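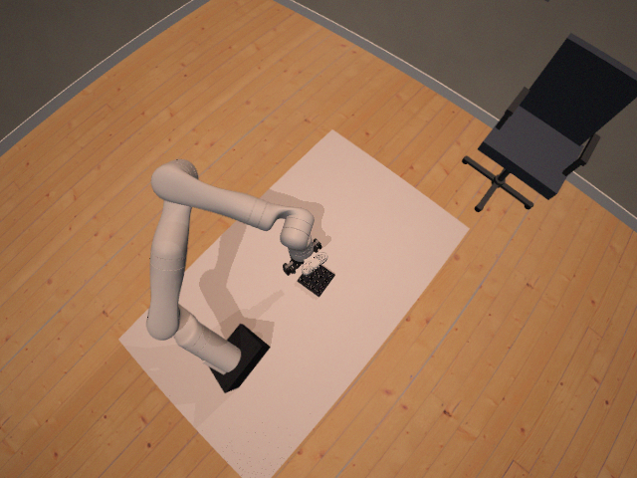 Wooden plank floor with a white mat laid across it.

Trerside floor fitters to move out of Jistar Yard

Flooring firm Lamrani is to leave its workshop at Jistar Yard in August and move across the river to Estadport, ending a long stay in Trerside.

The firm says the roof is the problem. Rain got in twice over the winter and spoiled a stack of oak boards waiting to go out. Repairs were quoted, then quoted again at nearly double. Talks with the landlord went nowhere.

All 40 staff have been offered jobs at the new site. Most have said yes. A few haven't decided, mainly those without a car - the 68 bus stops short of the Estadport units and the last one back leaves at 6.40pm, before the late shift ends.

A spokeswoman for the firm said: "We'd have stayed if we could. We looked at 2 other buildings in Trerside and niether had the height for the racking."

The trade counter will stay open until the move. Customers with boards on order should get a letter or a text, anyone who hasn't heard by the end of July is asked to ring the shop. Sanding machine hire stops earlier, no date yet.

Offcuts are being sold off at the yard gate, mornings only, cash or card. Mostly short lengths of oak and ash, some pine. Bring your own van, they won't deliver.

What happens to the yard after that isn't clear. An application to turn the main shed into flats was turned down last year after 197 letters of objection, most of them about parking on the lane. The landlord has not said if a new one is on the way, and did not reply to our calls.

Traders nearby are worried. The cafe opposite does most of it's breakfasts for the fitters and says it may have to shut on quieter days. The tile shop next door is staying put.

Lorries will be using Trerside Lane from 7am during the move. Parking bays outside the yard will be coned off, signs to go up beforehand.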